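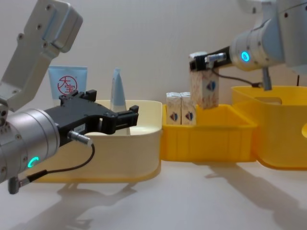

*Two robot arms at a white table, the left one with its gripper open.*

# Buteden smallholding – winter safety walk, goat barn and hen house

Done in November, in the morning before the animals were let out, and finished after the midday feeding. OK means I have looked at it and touched it with my hand. "Open" means it must be done before the first hard frost.

## Goat barn

- [x] **Main door, hinges and lower bolt.** OK. The bolt is stiff but it closes fully. I put grease on it.
- [x] **Upper latch.** OK. The older goat has learned to lift it with her nose, so the clip must be on every night. Please do not leave the clip hanging on the nail.
- [ ] **Floor boards by the milking stand.** Open. 2 boards are soft at the end near the wall. A person can stand there, but I would not like to carry a full bucket over them.
- [x] **Milking stand.** OK. The head gate moves freely and the legs do not rock. One screw was standing out and I have turned it in.
- [x] **Hay rack.** OK, no broken bars. There was baler twine inside it, more than I expected. Twine goes in the bin by the door, also the short pieces.
- [ ] **Bedding depth.** Open. It is thin in the back corner, where the wind comes under the wall. I have put down one bale from the Brotamia delivery and it needs more.
- [x] **Smell of ammonia at goat height.** OK. I kneeled down to check. When standing up you smell nothing, and this can be misleading.

## Electricity and light

- [x] **Barn lights.** OK, all working, covers are closed.
- [ ] **Heated water bucket, cable.** Open. The cable has tooth marks at the place where it leaves the metal sleeve. I have unplugged it and moved it to the tool room. It must not be used again until the cable is changed.
- [x] **Outdoor sockets.** OK. The lids close and the test button switches off as it should.
- [x] **Heat lamp.** Not hung up this season. It is still on the list so that the next person asks about it before hanging it.
- [x] **Dust on the fuse box.** Cleaned with a dry brush.

## Hen house

- [x] **Pop door and cord.** OK. The cord was new in spring and shows no wear.
- [x] **Wire mesh, full circle around the run.** OK, with one comment: on the side toward the Mwakalinga orchard something has been digging. It did not come through. I laid flat stones there and I will look again next week.
- [ ] **Roof felt.** Open. One corner is lifted. It is not leaking now, but with snow and wind together I do not trust it.
- [x] **Roosts.** OK, firm, no splinters. Red mites: I looked under the bars with a lamp and found none.
- [x] **Ventilation opening under the roof.** OK and it stays open. Last winter somebody filled it with a feed sack to keep the hens warm, and the inside walls became wet. Hens support cold better than damp air.

## Water, feed and storage

- [x] **Outside tap.** Drained and wrapped.
- [x] **Hoses.** Emptied and hung in the tool room.
- [ ] **Feed bin lids.** Open. One lid does not close tight. Goats and chicken feed is a dangerous combination – if a goat gets into the grain, call the vet in Hirambridge at once, also when she looks well.
- [x] **Hay stack.** OK. I pushed my arm in at several places and it was not warm anywhere. Height is within what we agreed, and the walkway is free.
- [ ] **Fuel can.** Open. It was standing beside the straw. I have carried it out, but it has no proper place yet.

## Fire and first aid

- [x] **Extinguisher by the barn door.** Needle is in the green, pin is in, bracket holds.
- [ ] **Extinguisher in the tool room.** Open. Needle is just below the green. Take it for service.
- [x] **First aid box, people.** Complete after I added plasters.
- [x] **First aid box, animals.** The wound spray was expired and is replaced. The thermometer works.
- [x] **Way out from the back stall.** Free. The wheelbarrow was parked in it, and the wheelbarrow now lives outside.

## Fence

I walked the whole line, 59 posts. 2 are loose, both at the low end where the ground is wet, and I have tied red tape on them. The tester showed good voltage up to the corner gate and weaker after it. The reason is probably grass touching the lower wire. We will need a new roll of wire for that part, 200 feet is enough.

## Order of work

1. Cable of the heated bucket
2. Feed bin lid
3. Floor boards
4. Roof felt
5. Fence posts and wire
6. Extinguisher service, bedding, place for the fuel can

When you finish a point, put your initials beside it on the paper copy in the milk room.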